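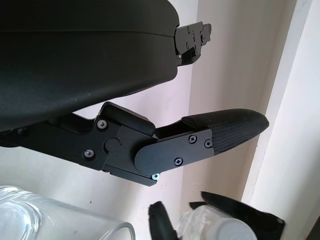
Hands, pads and a very slippery bottle: the Treltwood bench gallery

Welcome back to the bench page! I've spent more evenings than I'd like to admit picking up one little plastic bottle and putting it down again, and this is the page for that. We have a pair of Murnent hands on the two arms and we're running them from the Pascual controller, first on the old settings and then on the new ones (everybody at the bench calls them set 2, so I will too). What I wanted to know was pretty simple. Are the hands good enough at holding clear, light, round things to be worth keeping on, and do the wrist cameras help enough to justify the extra cables?

Pictures get a line or two each as usual, and then I ramble in between. Skip the rambling if you like, I won't know.

From the wrist

The top picture is the wrist camera's view of things. You get the big black housing leaning in from the left, a finger with that woven, carbon-fiber-looking pad on the end, and way down at the bottom a bit of clear bottle with black fingers by it.

So, first opinion: I love the wrist camera and it also drives me up the wall. It's terrific for the last little stretch of a grab, when you want to know if the pad is coming in square or on a slant. From farther away it's mostly looking at its own hardware. Look how much of that view is housing! We had a long back-and-forth about moving the mount out by 32 mm, and I was for it until I remembered how often I bump these things on stuff. For now it stays put.

The other thing I learned is that a pale wall behind a clear bottle is a rotten combination. The bottle just melts into it. My own eyes can pick it out fine because of the highlights, but the detector on the Pascual side was guessing half the time on the old settings, and when it guesses it closes the fingers a touch early. You hear the little click of pad on plastic and away goes the bottle. I tried turning the exposure down and that helped some. I tried a gray sheet hung behind the table and that helped a lot more, but then of course you're testing a gray sheet.

About the pads

I get asked about these more than anything else, so let me get it all down in one place.

The textured pads are grippier than the smooth ones when everything is clean. I wiped the bottle down between rounds and wiped the pads too, with plain water on a cloth, and the textured set held on through wrist turns where the smooth set let the bottle creep. On a bottle with a bit of hand lotion on it (don't ask, it was my fault) both were bad and the smooth pads were maybe a hair better, which I did not expect. My guess is the lotion fills in the weave and then you have no weave. I'd want to try it again before I bet lunch on it.

Taper matters too. A narrow tip gets in beside things nicely, so if you have a cup standing close to the bottle you can still reach in without sending the cup across the table. The flip side is that a narrow tip on a round bottle touches in one small place, and if that place is off center the whole thing pivots. I'd take a wider tip for bottles and a narrow one for pens, and I'd love not to have to swap them with a tiny screwdriver every time.

If you do swap them: put a tray under the hand before you start. I now own one tray and am short one screw.

The tally

Same bottle all the way through, cap on, same table. A try counted as good if the hand picked the bottle up, held it through one slow wrist turn and set it back down standing.

Old settings: 253 tries, 215 good.

Set 2 isn't in here yet. I started over after changing the lamp and I don't want to mix the numbers. It feels better, and I say that knowing perfectly well that "feels better" is how I ended up buying the last set of pads.

Most of the bad ones came at set-down. The pickup was usually fine, the turn was fine, and then the base of the bottle would land a little crooked and over it went when the fingers opened. Slowing down the release fixed a good part of that, and it was one line in the controller file. I could have done that in March and saved myself a lot of bending over to pick a bottle up off the floor.

From up top

I'd argue the overhead view is the one to watch when both arms are moving. Right hand has the bottle tipped over on its side with the white cap still on, left hand is open, and the clear cup is standing between them, closer to the left. 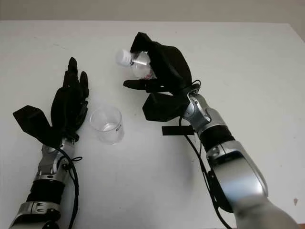

By the Treltwood bench desk
Posted 8/14/21 in Galleries, Grippers

I think the overhead camera wins for anything with two hands in it. You can see both thumbs, you can see where the cables run down the arms, and you can see how close the left hand is to the cup, which the wrist camera couldn't tell you to save its life. What you lose is the contact. Once the fingers wrap around the bottle they hide most of it, and from up there I can't say how hard they're squeezing or whether the pads are sitting flat. So my vote is for both cameras, overhead for the big moves and wrist for the last bit, and I'll just live with the cables.

Speaking of which, cables! Leave more slack at the thumb side than you think you need. My first routing was neat and tidy and looked wonderful until I rolled the wrist all the way over and it pulled tight like a bowstring. The loose version looks sloppier and I haven't had to touch it again. I tie mine down at the forearm and leave the wrist free.

Hand versus plain two-finger gripper

I know somebody will write in about this, so: yes, a plain two-finger gripper would pick up that bottle too. It would be cheaper and quicker to fix, and for straight up-and-down moves I'd choose it every time. Where I like the hand is tilting. With one finger over the top and another running along underneath, a tipped bottle has something to lie against, and I don't have to clamp down so hard that thin plastic starts crackling. The thumb is the weak spot for me. It's big and blocky and needs a lot of room, and I've knocked the cup with it more often than with all the other fingers put together. If Murnent ever does a slimmer thumb I'll be first in line.

The Pascual controller deserves a kind word as well. Moving two arms over one small table makes me nervous, and its keep-apart setting did its job every time I did something silly with the left arm. The menus are a maze, though, and the setting goes back to its default when you restart, so write your value on a piece of tape and stick it to the screen. Mine's been there long enough to curl.

Still on my list for the next gallery: the full run on set 2, the smooth pads under the new lamp, and the cup. A light plastic cup is much meaner than a bottle (squeeze a little too much and the rim goes oval) and I've been putting it off. If you've had luck with thin cups and hands like these, drop a note in the box below and tell me what pads you used.

Back to all galleries
Next: drawer handles, the long way round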